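Search this site Search Submit

The Snack Hand

2026-01-05 | Posted by the workbench at Prultow
4 min read

I had promised myself I'd stop building hands in July, and then the Nolletex motors came in the mail and that was that (two of them, used, 200 for the pair, and one smelled like soup).

My sister said, "Another one?" and I said this one was different, this one had fingertips. Blue ones! I'd poured the rubber in a muffin tin and ruined the muffin tin, and for a whole evening I just sat there pinching my own sleeve with them.

The trouble was chips. Anything solid, Harries could hold all day. Harries is the hand, by the way, I named it after the shop where I bought the screws. Give it a bag of chips, though, and you got crumbs. I turned the squeeze down to 1000 and it dropped everything. I put it back up to 2000 and my sister was picking chips out of the couch until bedtime.

"What does it want?" she said.

"It wants to be told when to stop," I said, and she gave me a look, like maybe it wasn't the only one.

So we put the checkered cloth on the long table and laid out whatever was in the snack box, and I tried again, and again, seventeen times, with the laptop balanced on my knees and the Plekska manual open to a page I'd stopped reading. She quit talking somewhere in there. I could hear the fridge.

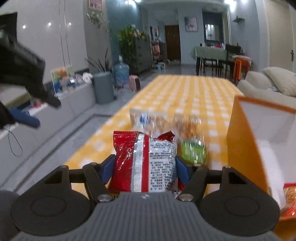 Harries and the red packet, try seventeen.

I didn't breathe. The pads had it on both sides, and I kept waiting for that awful little crunch.

"Well, don't just stand there," my sister said, holding out her palm. "I'm hungry."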